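Am Tag der offenen Tür gab es bei Resasero Filterkaffee aus Thermoskannen und eine Schlange, die bis zur Garderobe reichte. Lucero Huanca stellte sich hinten an. Sie hatte dreißig Jahre lang Getriebe montiert, zuletzt im Werk Drondholm, und ihre Nichte hatte gesagt, sie müsse sich das ansehen. November, halb fünf, draußen wurde es schon dunkel.

»Jilo arbeitet vollkommen selbstständig«, sagte der junge Mann mit dem Ansteckschild. Er sagte es so, wie man den Namen eines Hundes sagt, von dem man hofft, dass er sitzen bleibt. 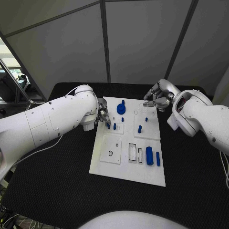

Schreibwerkstatt der Abteilung Montage, Werk Drondholm – Texte aus der Gruppe

Lucero sah auf die blauen Stifte und dann auf den jungen Mann.

»Wie oft fällt einer runter?«

»Wir haben 716 Durchläufe gemacht«, sagte er. »598 davon ohne Eingriff.«

»Und bei den anderen?«

»Da haben wir eingegriffen.«

Hinter ihr lachte jemand. Ein Kind wollte wissen, ob Jilo auch Lego könne, und bekam einen Aufkleber. Lucero bekam auch einen und steckte ihn in die Manteltasche zu den Hustenbonbons. Sie dachte an ihre erste Woche am Band. Der Meister hatte ihr eine Kiste hingestellt, kein Wort gesagt und war frühstücken gegangen. Am Abend taten ihr die Fingerkuppen weh, und in der Kiste lag nichts mehr. Eingegriffen hatte da keiner.
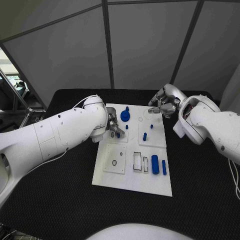
»Feyisa ist die Software dahinter«, erklärte der junge Mann jetzt einer Dame vom Stadtrat. »Sie lernt aus jeder Bewegung.«

»Und was lernt sie?«, fragte Lucero.

»Na ja. Die nächste Bewegung.«

Das war immerhin eine Antwort. Von der Geschäftsleitung hatte sie in all den Jahren schlechtere gehört. 2000 Werkstücke am Tag, hatte es damals geheißen, mit der neuen Linie gar kein Problem, und dann hatten sie bis Weihnachten Überstunden geschoben, und die neue Linie stand unter einer Plane.
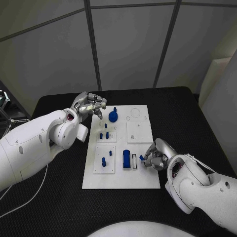

Die Dame vom Stadtrat klatschte. Ein paar andere klatschten mit, wohl aus Höflichkeit. Lucero behielt die Hände in den Taschen.

»Darf ich auch mal?«, fragte sie.

Der junge Mann sah zu seiner Kollegin hinüber. Die Kollegin sah auf die Uhr. Das sei versicherungstechnisch schwierig, sagte er, aber vorne am Stand gebe es einen Kugelschreiber und ein Gewinnspiel.

Sie nahm den Kugelschreiber. Auf dem Weg zur Bushaltestelle schraubte sie ihn auf, zog die Feder heraus, setzte sie wieder ein und schraubte ihn zu, blind, in der Manteltasche, mit einer Hand. Dann kam die 321, und sie suchte nach Kleingeld.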